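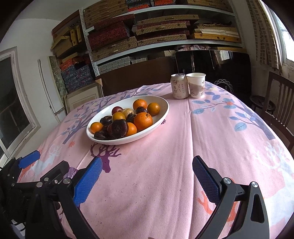
Dusiten publishes revised household method for storing mixed fruit at the table

TRAVANHOLM, Saturday, March 9, 2019 – Dusiten, the household storage firm, has published a revised method for keeping mixed fruit in an open bowl at room temperature. The method is set out in a printed guide, Drillumlow, and replaces the single-page leaflet supplied with the company's bowls until now. It covers citrus, plums and other stone fruit, thick-skinned fruit, and the root vegetables which are often kept in the same bowl.

The guide applies to open bowls standing on a dining or kitchen table. It does not cover refrigerated fruit, cut fruit, or fruit kept in a closed bag.

Basis of the revision

The revision follows a postal survey carried out by Dusiten with the kitchenware retailer Conneely. Forms were sent to 600 households, and 574 were returned complete. Each household recorded what was put into the bowl, what was eaten and what was thrown away over a period of six weeks. Bowls were not supplied for the survey. Households used whatever they already had.

The returned forms showed three main causes of waste. The first was fruit at the bottom of a deep pile being left in place when new fruit was added on top. The second was pressure marking, chiefly on plums, where heavier citrus had been placed against them. The third was the storage of potatoes among fruit, which respondents had generally noted under "other" and had seldom thought of as a fault.

"The old leaflet told people to keep the bowl away from direct sun and said very little else," said Babatunde Aliyu, who is responsible for product guidance at Dusiten. "It assumed one kind of fruit at a time. The forms describe oranges, plums and a potato in one bowl, bought on different days, and the instructions have to work for that."

The method

Drillumlow describes a routine in five steps, to be carried out each time new fruit is brought into the house.

1. Empty the bowl completely on to the table. Spread the fruit on a clean, dry cloth so that no piece rests on another.

2. Check each piece by hand. Hold it lightly on opposite sides and turn it once. Look for broken skin, soft patches and mould, paying attention to the stem end of citrus.

3. Take out potatoes and any other root vegetables. Keep them in a dark, dry place with some movement of air.

4. Wipe the bowl with a damp cloth and dry it. Loose leaf, peel and crumbs should be removed from the bowl and from the cloth.

5. Refill the bowl. Large citrus goes in first, against the lower wall. Small citrus and thick-skinned fruit go next. Plums and other soft fruit are placed last, at the top, with the ripest nearest the rim. 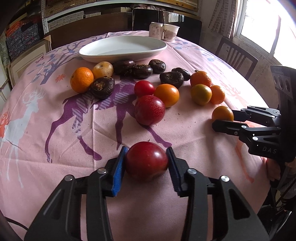

Photograph: Nnamdi Dauda / Dusiten

A patterned tablecloth is suitable for steps one and two, although the guide recommends a plain cloth where mould or splits are being looked for on dark-skinned fruit. A mandarin or a red plum shows up readily on a pale ground. Small marks on very dark fruit are less easy to find, and these should be held up to the light and turned more than once.

Handling pressure is treated separately in an appendix. Plums should be lifted from both sides with even pressure and set down without rolling. Mandarins and tangerines with loose skin should not be squeezed as a test of ripeness. The appendix advises judging them by weight in the hand, and comparing two pieces of similar size where there is doubt.

Wrinkled skin is not in itself a ground for throwing fruit away. The guide asks the user to set the piece to one side at step two and eat it first. Fruit with broken skin should be cut open on the same day and either used or put in the food waste.

Bowl size and fill height

The guide gives preference to wide bowls over deep ones. An oval bowl allows larger fruit to be placed along the centre line and smaller fruit at the narrow ends, where it stays visible. Fruit may stand above the rim in the middle of the pile, provided that no piece moves when the bowl is lifted. Where the bowl is carried to and from the table at each meal, the fill should be kept to rim height.

Drinks should stand clear of the bowl. Several survey forms reported spillage from cups and cans knocked over while someone was reaching for fruit, and liquid held under the lowest layer was a frequent source of mould. A clear hand's width is given as the minimum distance.

"The most common question on the forms was how often to do it," said Nnamdi Dauda, who prepared the text and photographs for the guide. "We tied it to shopping. If new fruit comes in, the bowl is emptied. A fixed day did not suit the way people buy."

Changes from the previous leaflet

The advice to turn the bowl daily has been withdrawn. The advice to line the bowl with paper has been kept, with the added instruction that the paper must be changed whenever the bowl is emptied. A section on bananas, which were previously excluded, has been added. They should be kept outside the bowl, on a hook or flat on the table.

The table of storage times has been removed from the main text. Survey results varied too widely between households for a single figure to be given for each fruit, and the user is directed to the hand check at step two.

Availability

Drillumlow will be supplied with all Dusiten fruit bowls sold from the end of March. Copies are also available at the counter in Conneely shops and by post from Dusiten at Travanholm. Owners of earlier bowls may ask for a copy without proof of purchase. A large-print version is in preparation.

The survey form is reproduced at the back of the guide and may be copied for use at home or in schools.

Press enquiries: Babatunde Aliyu, Product Guidance, Dusiten, Travanholm. Requests for photographs should be addressed to Nnamdi Dauda at the same office.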